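STUDENT ROBOTICS CLUB TO RECORD HOUSEHOLD TASKS FOR OPEN TRAINING SET

Nudham Technical College club extends home recording project through the fall term

NUDHAM, 20/07/2019 - The Nudham Technical College Robotics Club has finished the first part of a student project to teach a robot arm small jobs done by hand at home, the college said today. Club members recorded 852 short clips of themselves doing everyday tasks and will make the full set free to other school and college clubs.

The project is called Flena. It began in the spring as a class assignment in the two-year automation program and moved to the club in June, when the term ended and several students asked to keep going. It is paid for by the college and by Omanent, a local maker of conveyor parts, which gave the club a small equipment grant.

Twenty students took part. Each one was given a list of tasks and asked to carry them out at home, at a normal pace, with things they already owned or could put together cheaply. The list covers folding, stacking, sorting, wiping, opening and closing containers, and placing labels and signs on cases and boxes. Students worked sitting down or standing up, in whatever part of the home they had free.

"We had plenty of clips from the lab bench, and they all looked the same," said Wajid Pirzada, who teaches the automation class and advises the club. "The arm did fine at the bench. Then we moved it to a table in the hallway and it missed almost everything. The students said we should record in real homes, so we did."

The label and sign tasks turned out to be the hardest to record well, according to the club. A flat sheet has to be lined up with the surface under it before it is pressed down, and both hands are usually busy at the same time. Students were asked to keep the sheet and their fingers in view from start to finish. Clips where the hands blocked the whole sheet were thrown out and done again. 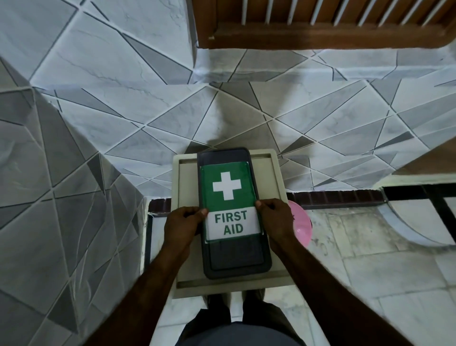 A first aid sign is held against a dark gray case during a sign placement task for the Flena project.

Harvey Girard, a second-year student and the club's president, wrote the task list and checked the clips as they came in. He said the group rejected 156 clips before settling on the final set.

"Most of the bad ones were our own fault," Girard said. "I wrote the first instructions in one evening and they were too vague. People did the same task in four different ways and named the files however they wanted. We rewrote the sheet twice and after that it went a lot faster."

Each clip in the set comes with a short written note giving the task, the objects used and whether one hand or two hands were needed. The notes were written by the student who did the task and then read by a second student. Faces and mail with addresses on it were kept out of the recordings, and members of a household had to agree before any recording was done in a shared room.

The club will use the clips with Henao, the two-arm machine its members have been building since last year. Henao can pick up a light box and set it down again, but it cannot yet place a sheet flat on a case without a person guiding it. Students plan to start with the simpler one-hand tasks in the fall and move on to signs and labels once the second gripper has been rebuilt. The old one slips on paper.

Pirzada said the work will also go back into the classroom. Students entering the automation program this year will spend two weeks on recording and note writing before they begin programming.

"They need to see how much work goes into it before the arm moves at all," he said.

The club will take Henao to a regional student meet later in the year, where 11 teams are signed up for the household task event. Teams in that event are scored on finished tasks and on a short written report. The Nudham team has not entered before.

Clubs that would like a copy of the Flena set can write to the college's automation office. Requests should come from a teacher or adviser and give the name of the school and the number of students who will use the material. There is no charge. The club also welcomes suggestions for new tasks, which will be added to the list for the fall recordings.

About the Nudham Technical College Robotics Club
The club is open to all students at the college and meets in the automation lab during the school year. No earlier experience is needed. New members can sign up at the lab in the first week of term.

Media contact
Automation Office, Nudham Technical College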